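## 3. Collecting the demonstrations

### 3.1 Two ways of teaching

We compare two ways in which a person can show a task to the arm. In the first, which we call hand guiding, the person holds the wrist of the real arm and moves it through the task while the joints are kept soft. In the second, which we call remote driving, the person sits at a desk and moves a handheld controller, and the arm follows. Both ways give the same kind of record: the joint angles, the opening of the gripper, and the time of each sample. They do not give the same kind of motion, and the difference between them is the main subject of this paper.

Hand guiding is easy to learn. The person feels the weight and the limits of the arm directly, and most of our teachers could finish a simple pick after a short practice. It has two weaknesses. The teacher's own body stands near the objects and hides them from the cameras, and the teacher tends to push the arm into positions that are comfortable for the human shoulder but poor for the machine. Remote driving removes the body from the view, but it takes away the feeling of contact. The teacher must judge the height of the fingers by eye only, and this judgement is often wrong by a small amount.

### 3.2 The simulated kitchen

To be able to repeat the same start many times, the remote driving sessions were done in a simulated kitchen built with the Lorunmont scene tools. The hand guiding sessions were done on a real arm in the Gorent laboratory, and the recorded joint angles were afterwards replayed in the same simulation, so that the two sets could be compared under one set of cameras. The replay was checked by eye for each session. Where the replayed fingers went through the counter, the session was marked and kept apart.

The objects on the counter were chosen to be of different sizes and shapes, and some of them were placed close together on purpose. A teacher who must lift a thin object beside two bowls makes other choices than a teacher who works on an empty surface: the approach becomes steeper, and the wrist is turned earlier. We wanted these choices to be present in the data. Figure 1 gives one state of the remote driving set, with the fingers above a small flat object on the marble and the bowls, the pepper and the paper towels left standing on the same counter.

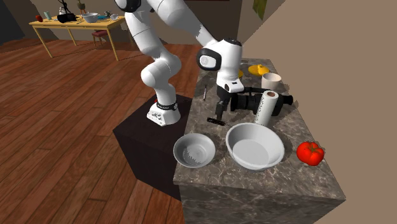 **Figure 1.** The arm on its pedestal beside the counter in the simulated kitchen, with the gripper pointing down over a small dark flat object.

Moreira objected, when an early draft of this section was discussed, that flat objects are an unfair test for remote driving, and that the teachers should be given a mark on the screen which shows the height of the fingers. With such a mark, the argument went, the difference between the two ways would become much smaller, and what we measure now is partly the quality of our display and only partly the way of teaching.

We think that this objection is correct in part. A height mark was added in March and was used in the second half of the remote driving sessions. The teachers liked it, and they made fewer slow corrections just before closing the gripper. However, they also began to look at the mark instead of the object, and in several sessions the fingers came down at the right height but beside the thing to be lifted. For this reason we report the sessions with the mark and the sessions without it separately, and we do not join them in any of the tables.

### 3.3 Teachers and sessions

In total 14 teachers took part. None of them had worked with this arm before. Each teacher used both ways, on different days, and the order was changed from one teacher to the next. Before the recorded sessions every teacher had a free practice, which we did not record. The instruction was given on one printed sheet and was the same for all. It named the object to be lifted and the place where it should be put down, and it did not say anything about speed.

We did not correct the teachers during a session. If an object fell or was pushed out of reach, the session was stopped and started again from the same state, and the stopped attempt was also stored. There were 51 such attempts. Most of them come from remote driving without the height mark. We keep them because a failed approach contains useful information — often the first part of the motion is quite good, and only the last few centimetres are wrong. How these attempts are used in training is explained in Section 4.

### 3.4 Cleaning the records

The raw records contain many pauses. In hand guiding, a pause usually means that the teacher changes the grip on the wrist. In remote driving, it usually means that the teacher looks for a better view. If these pauses are left in the data, the trained controller learns to stop for no good reason, and in our first trials it sometimes stayed above the object and did not move again. We therefore cut every pause in which no joint moved and the gripper did not open or close, but we kept the pauses directly before and after a grasp. There the waiting has a purpose, and without it the arm lifted before the fingers were fully closed.

Small shaking of the hand was smoothed with the filter that is supplied with the Norimex controller, at its standard setting. We tried a stronger setting as well. It made the paths look nicer, but it also rounded the corner where the arm changes from moving sideways to moving down, and the fingers then passed too close to the rims of the bowls. The stronger setting was not used for any of the results in Section 5.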